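I Went to an Open Day and Folded a Shirt for Two Hours

The flyer on the corkboard at the hardware store said TEACH A ROBOT TO DO YOUR LAUNDRY, with free coffee, and I am a simple man with a laundry problem. So one gray morning in November I drove out to Toststead, past the feed store and the place that used to be the other feed store, to see what a company called Skokus gets up to.

I had pictured a warehouse with yellow lines on the floor and a guy in a hard hat. The address was a house. There was a sofa with butterflies on one of the cushions, a big table with a starry cloth on it, and a refrigerator in the same room, so the coffee was never far from the science. Mihret Kumsa, who runs the place, met me at the door and told me to wipe my feet. I had to sign two forms, one saying I understood my hands would be recorded and one saying I would not sue over a pinched finger.

I had also pictured robots. They do have one, Mihret said, and its name is Schumacher, after somebody's old dentist. Schumacher was at the other office getting a new shoulder. What they had for the open day was the part that comes before the robot, and that part is you. You hold a gripper by its handle, it has a camera on it, and you do the chore with that instead of with the fingers you have spent your whole life getting used to. Later on, software goes through all that footage and tries to learn what you did. In my case I wish it luck.

The chore was folding. I was handed a peach-colored garment and told to begin anywhere.
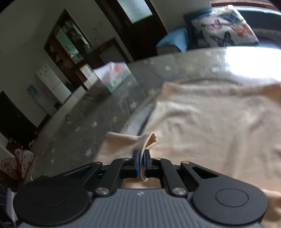
The first thing I learned is that I have no idea how I fold clothes. I've been doing it for decades and I could not have told you which corner I go for. Mihret's advice was to pinch less cloth than I wanted to and to lift before pulling. My own approach was to grab a big mouthful and hope. She watched me do this a few times with the face my driving instructor used to have.

The second thing is that cloth is a terrible object. A cup stays a cup when you pick it up. A sleeve turns into some other thing entirely, and then you set it down and it's a third thing, and you have to go looking for the edge you had a moment ago. Mihret said this is why folding is still hard for machines and I said it's why it's hard for me, and she wrote something on her clipboard. I would give a lot to read that clipboard.

They work in what they call runs. One run is one garment, from heap to folded, or from heap to a different heap. The goal for this batch is 2,000 runs, and they want them from all kinds of people, left-handed people, slow people, people who fold in thirds for reasons of their own. I was run number 406. I asked if that meant 405 people had done it before me and she said no, 300 of those were Vilho.

Vilho Hakala is the fellow in the gray sweater who I had taken for another visitor, on account of how much coffee he was drinking. He is retired from the paper mill and lives two streets over. He started coming in for something to do, and now he can fold a dress shirt with a pair of grippers faster than I can find the hangers. He does not explain how. I asked him for a tip and he thought for a good long while and said, "Slower." Then he did one at what looked to me like full speed.

For the second hour you graduate to having two grippers going at once, one for each side of the cloth. It's supposed to be easier, and for most people I gather it is. I kept forgetting I had a left one. It would just sit there with its mouth open while the right one did all the work, a setup my wife says she recognizes from somewhere. The trick, so far as I got it, is to have one side hold still while the other carries the flap over, and then to let go in the right order. I let go in the wrong order a lot. You'd be surprised how many wrong orders you can get out of two hands.

Still, there was a stretch near the end when it began to feel normal. I'd stopped thinking about the handles and was just reaching for the cloth. Then I noticed I'd stopped thinking about it, and dropped everything.

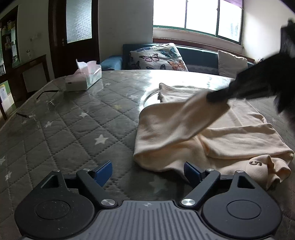 What I asked, and what they told me

Can I buy one? No. Mihret was very nice about it, but I think she gets this from every person over fifty who walks in. There is some plan with an outfit called Rundora to put a folding arm in a laundromat, and she would not say which laundromat or in what year.

Do they throw out the bad runs? Some of them. A drop is fine if you pick it back up and carry on, and she said those can be pretty useful to have. I asked if mine were useful. She said they were "varied."

Does Schumacher fold better than me? Vilho answered that one before she could, and he didn't need to think about it.

Do they do fitted sheets? Mihret and Vilho looked at each other. Not yet.

They're open again next month, mornings only. Park on the street, the driveway belongs to the neighbor and he has views. I took home a mug and a sore thumb, and the basket in our hallway is right where I left it.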